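Laundry results get reported as one number, and I think that's a mistake. The Tilus method scored 58 on loading a washer.
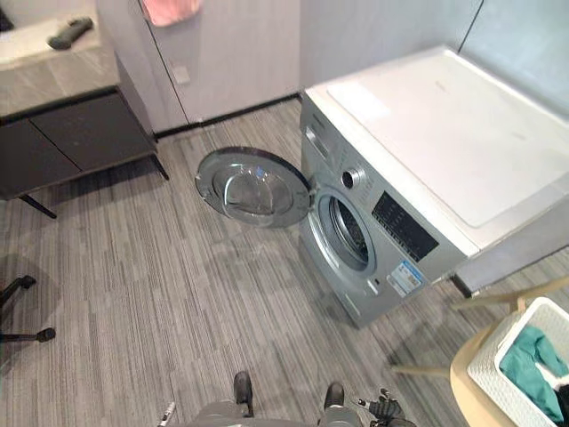
Clasberg, 26th March - A single score hides where the arm fails. Picking up dark cloth is a different problem from getting it through the door. 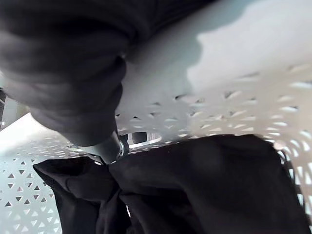 Dehua Fu disagrees, and says splitting 200 trials by stage leaves too few in each.

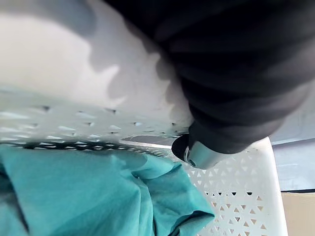
Then run more. Five stages, scored apart, would do.

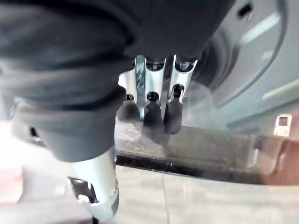 I'd read that paper first.

12 comments | 5 shares

Related
Xiong grasp tests, revisited
Givutside opens its trial logs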